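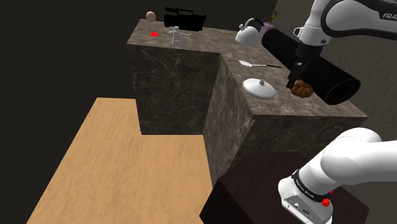
Cledia scene pack: is the kitchen set usable for pick-and-place evaluation?

Posted by Dalibor Hrubý in Simulation and Tools

I am evaluating the Cledia scene pack for a small test program and would like input from people who have run it for longer than the trial period. The trial gives me the kitchen set only. The full license includes 30 room layouts and, per the product page, 2,563 household objects with collision meshes.

My setup: one fixed-base arm at the end of an L-shaped counter, parallel gripper, position control, fixed step size. The task is to reach over the near section of the counter, pick up one named object and put it down elsewhere on the stone. Objects are scattered by the pack's own placement tool, which I have left at its default settings.

Three things I can't settle from the documentation.

First, thin objects. The spatula lies flat on the counter, and so do one or two smaller items that are barely thicker than a line. The fingers reach the counter before they get around the handle. I don't know if this is a modeling problem, a contact margin problem or just a hard grasp.

Second, clutter. The placement tool will put a large black cylinder on its side across the right part of the counter, and the small ribbed object that looks like a pumpkin ends up next to its round end. With black fingers over a black cylinder, my segmentation model loses the gripper outline. Can placement be constrained by object size or color?

Third, reach. With the base on its pedestal beside the counter, the kettle at the back is a long way out compared with the lid and the spatula. Is there a supported way to move the pedestal, or is it baked into the room file?

I'm not asking for a comparison with every other pack. I need to know if this one is worth the full license for grasp testing.

Ljubica Ristić
Accepted by the poster

I have used the full license since November, mainly for grasp planning and some camera work. Going through your points in order.

Thin objects. Check the contact margin before you blame the mesh. The pack ships with a margin that is fine for a kettle and too large for a spatula handle. The fingers register contact with the counter while there is still visible space under them. The setting is in the room file under the counter body, and it overrides whatever you set globally. Reduce it in small increments and watch for jitter in the resting objects. If the lid begins to creep across the stone with no contact from the arm, you have gone too low.

After that, look at the collision mesh for the object itself. The pack uses convex decomposition, with a default limit of 7 parts per object. For a spatula that is enough. For anything with thin projecting arms, such as a winged corkscrew, the gaps between arm and body may be filled in. The render then shows open space and the solver sees a solid. You can turn on the collision overlay in the viewer to confirm. The full license lets you rerun the decomposition with a higher limit; the trial does not.

There is also the plain geometric problem. A top-down parallel grasp on a flat handle lying on stone is difficult on hardware as well. If your planner only samples vertical approaches, add tilted ones.

Clutter. Size can be constrained, color can't. The placement tool takes a minimum and maximum for the longest side of the bounding box, and you can exclude objects by name. I keep an exclusion list for each task and remove large items from it only for the occlusion tests. For the segmentation problem you have two options:

Assign a different material to the fingers. This is easy, but your images no longer match a black gripper on real hardware.

Render the ground-truth mask along with the color image and use the difficult cases as training data. This is what we do.

I would also look at the lighting. The default kitchen is surrounded by a nearly black background, and dark objects come out almost as silhouettes. Adding one area light behind the camera brings back enough shading on a dark body to find its edges. The light is not saved with the room, so put it in your startup script.

Reach. The pedestal is a separate body, but its position is read from the room file at load. Edit it there -- moving it in the viewer has no effect after a reset. Move the robot base by the same offset or the two will separate. I would run a reachability sweep over the whole counter first and reject any target outside it. Otherwise your success rate mixes failed grasps with targets the arm could never get to, and the number is useless.

On the license: for grasp testing with rigid objects, yes. The masses are plausible and the meshes are mostly clean. I had to repair more than 80 objects by hand, nearly all of them hollow containers whose openings had been closed by the decomposition. If your task involves putting things into other things, allow time for that. Friction values are the same for every object in a category, so treat slip results with caution.

Skanditz

We had the trial and went with the Almont kit. Fewer objects but the friction is set per object and you can move the base in the viewer. Slower to load. Support answered in a day or so. Don't know about the thin object thing, we only did boxes and mugs.

Ivanov

Agree with the contact margin answer. One correction: in the current version the trial does let you change the part limit, but only from the command line, and it is reset when the room is reloaded. Export the mesh after you change it and point the room file at the exported copy.

Also check your step size. At a coarse step the fingers can pass into a thin handle between updates and get pushed out sideways, and in the log it looks the same as a missed grasp. Halve the step and run the same seed again. If the result changes, the grasp was never the problem.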